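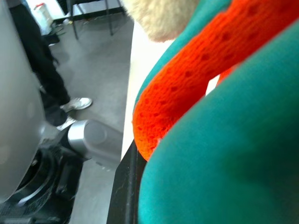 Print this page | E-mail this page

Visit report: Mulcahy dye works and finishing mill, Hollport

The Thursday visit to Mulcahy was arranged through the Turkthorpe textile study group, and places were limited by the width of the walkway over the dye floor. We assembled at the gatehouse at 9:15 a.m., signed in, and were given ear plugs and overshoes. Kamol Phuthong, who runs the dye house, led the first half. Yichen Shen from the color laboratory took over after the break.

The site has been used for cloth finishing since 1762, originally as a fulling mill driven from the river. Nothing of the wheel survives, but the stone channel that fed it is still in use as a cooling water return, and it runs open along the east wall of the boiler house. The present buildings date from several periods and the floor levels do not agree. Cloth moves between them on low trucks over a series of steel ramps, and the gradient of the ramps limits the load on each truck to 300 kg.

Incoming goods

Wool, cotton and acrylic arrive as yarn on cones or as knitted piece. Felted wool is bought in undyed. Each delivery is sampled for moisture and residual oil before it is accepted. Phuthong said that residual oil causes more rejected lots than any other single fault, mainly in knitted goods, where lubricant from the needles is carried into the loops. Open constructions such as net and crochet-type fabrics scour more easily than dense ones but stretch in the process, and they are run in mesh bags at reduced liquor flow.

Dyeing

The dye floor holds package machines for yarn and winch machines for piece. The winches are older and slower, and Mulcahy keeps them for goods that will not stand the tension of a jet. We watched a winch being loaded with a knitted cotton in the undyed state. The ends are sewn together to form a continuous rope, the machine is filled, and the temperature is raised at a controlled rate. For reactive dyes on cotton the salt and alkali are added in stages. The full cycle, including rinsing and soaping, takes most of a shift.

Rinse water was discussed at some length. The mill has gone over to counterflow rinsing on two of the package machines, so that the last clean rinse of one lot becomes the first rinse of the next. This works where the following lot is the same shade or darker. Scheduling is therefore done from light to dark across the week, with a full clean-out on Friday night. A rush order for a pale shade late in the week upsets the arrangement, and the surcharge is set accordingly.

The effluent plant was seen from outside only. It consists of a balancing tank, pH correction and a settling stage before discharge to the town sewer. Color in the discharge is measured hourly - the limit is set by the sewer operator and was not given to us.

Color laboratory

After coffee we moved upstairs. The laboratory makes up trial dyeings in small steel tubes, 72 to a rack, from stock solutions dispensed by weight. Shen demonstrated a match against a customer's swatch. The first recipe is predicted by software from the reflectance curve, then corrected by eye and by instrument under three light sources. Bright oranges and blue-greens were given as the awkward cases. The oranges leave little room for correction, as any trace of blue dulls them, and several of the blue-greens shift noticeably between daylight and store lighting. Matching the same shade on two fibers is harder again, and Shen advised customers to approve each fabric separately.

The archive occupies the room behind the laboratory. Approved shades are filed on cards by recipe number, with a wool and a cotton sample on each. Card 1627, a dark bottle green, is the oldest recipe still ordered. The card itself has been replaced several times. Light fastness is tested in a xenon cabinet against the blue wool scale, and rubbing fastness on a hand-cranked machine that members were allowed to try.

Finishing

The finishing room was the warmest part of the visit and the shortest. The stenter was down for a chain replacement, so we saw the pins and rails with the covers off, and that was more instructive than seeing it run. Shrinkage control is now recorded on a Bidero batch sheet that travels with the truck. Width is checked at both ends of the piece - formerly it was checked only at the start.

Practical notes

Parking is on the river side only. The stairs to the laboratory are steep and there is no elevator. Photography is not permitted in the archive. The tour lasted about three hours and finished in the mill store, where remnants are sold by weight and payment is by card. Requests for the next visit should go to the study group secretary in March.

This site uses cookies to remember your settings. By continuing to browse you agree to their use. Accept | Cookie settings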